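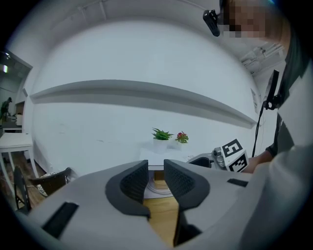
Stunard hand gripper in front of a white table, fingers apart, marker cube beside the small silver camera.

Stunard hand gripper: photos and notes

We use cookies to remember your settings and count visits. Accept / Manage choices

The Stunard is a hand-held gripper for recording demonstrations. You hold it, do the task yourself, and the recordings go into training for a robot arm fitted with the same fingers. We bought one in March and put it through 40 sessions of household tasks: moving plants, setting out cups, folding small towels, putting things on shelves. Reinhold Rieger did most of the handling and Yoon-hee Jeon went through the recordings. We paid the list price.

The notes are grouped by subject. Prices are left out because Stunard quotes by order size.

Setup

The kit comes in one hard case, with the gripper assembled. The first setup took Reinhold 70 minutes, most of it spent on calibration. After that we were recording 11 minutes after opening the case.

The printed guide is short and the drawings are small. The longer guide on the Stunard site is better and has a section on room lighting that should be in the box.

Grip

The textured pads hold ceramic and painted metal well. Thin plastic cups slid unless Reinhold squeezed harder than he wanted to, and two of them cracked. Towels were fine. Paper was hit or miss, and single sheets on a flat table were mostly a miss.

Pads wear at the tips first. We changed ours once in the 40 sessions. Replacement takes a small screwdriver, which is not included.

Plants and pots

Small potted plants were one of our regular tasks. The grip has to go on the pot, low down, with the leaves kept out of the fingers. Succulents are easy to work with. Flowering plants drop petals if you bump them, so we gave those to the person with the most practice.

Tracking

Markers need to stay clean and in view. A thumb over one face was the most common fault in the recordings Yoon-hee rejected. Shiny tape on the table caused a few more. Plain walls and a steady ceiling light gave us the best results, and direct sun through a window gave the worst.

If a recording goes bad, the software marks the time where tracking was lost. It does not tell you why. You have to watch it back.

Weight and comfort

Reinhold could work for an hour before his wrist got tired. Honeylyn Dagdag, who has smaller hands, wanted a break after half that. She also found the trigger a long reach. Stunard sells a shorter trigger, and we have ordered one but have not tried it.

Left-handed use is possible. The weight sits a little wrong, and the left-hander in our group said he got used to it in a day.

Working in a lived-in room

We did all of this in ordinary rooms with the furniture left where it was. Chairs get in the way more than tables do. Leave enough space to step back from the table without looking, and keep cables off the floor on the side you walk.

Ask other people to stay out of the work area. If they are going to be recorded, ask them first and decide beforehand how faces will be handled.

Software

The recording program ran without a crash. File names are long and cannot be changed until after export. Export is slow. Yoon-hee ran it overnight and had the files ready in the morning.

There is a setting that trims the start and end of each recording. Turn it off for the first few sessions, as it cut off the approach to the object in several of ours.

Service

We wrote to support 3 times. Ifigeneia Raptis answered each message, and the longest wait was two working days. One question was about a loose screw, and she sent a bag of spares at no charge. Repairs go back to the Flundby workshop and you pay the postage one way.

Compared with the Prekness

We used a Prekness for a year before this. It is lighter and the trigger is better. The Stunard fingers close more evenly, and its calibration holds for longer between sessions. The Prekness case is also too big to carry on a train with other bags. For towels and cloth there was little between them. For pots, cups and anything with a hard edge we would pick the Stunard.

Who should buy it

A small group that wants to record indoor tasks and has someone to check the files. For a single afternoon's work, renting makes more sense. Gajdoš rents the same model by the week, with pads included.

Spare pads, the short trigger and the charger are ordered separately. Order the pads with the kit to save on shipping.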